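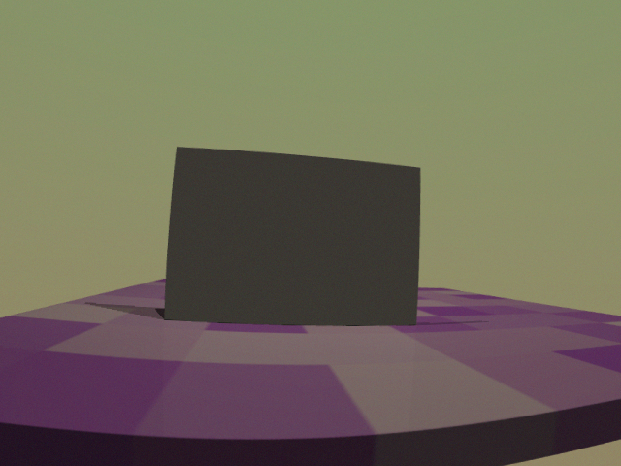 About Hirkia

Hirkia is an entertainment news site. We cover film, television and the people who work in both, with most of our attention on casting news, release dates and first interviews with new actors.

The site was started by Larysa Sirko, who had been writing a weekly film column for the Levotham local paper and wanted more room. She is still the editor and reads every story before it goes up. The staff is made up of 4 full-time writers and 2 photo editors. We also buy pieces from freelancers, mainly during festival season.

What we publish

News goes up throughout the day. Longer interviews and set reports run on the weekend. Reviews are posted on the day a movie opens, or earlier if the studio allows it. Our series on debut performances now has 147 entries, and you can find all of them under the Newcomers tab.

We do report on celebrity relationships, but only when one of the people involved has spoken about it in public or a representative has confirmed it. If we get something wrong, we fix the story and put a note at the bottom with the date of the change.

Who owns us

Hirkia belongs to Drostberg Media, a private company that also runs the Söderlund listings guide. Drostberg sells the ads on our pages. It has no say in what we cover - that is written into our agreement, which was renewed in July for another 16 months.

Contact

Tips, corrections and pitches can be sent through the form on the Contact page. Please put the name of the movie or show in the subject line. We do not pass on fan mail or give out contact details for actors.

Page last updated Oct 24, 2019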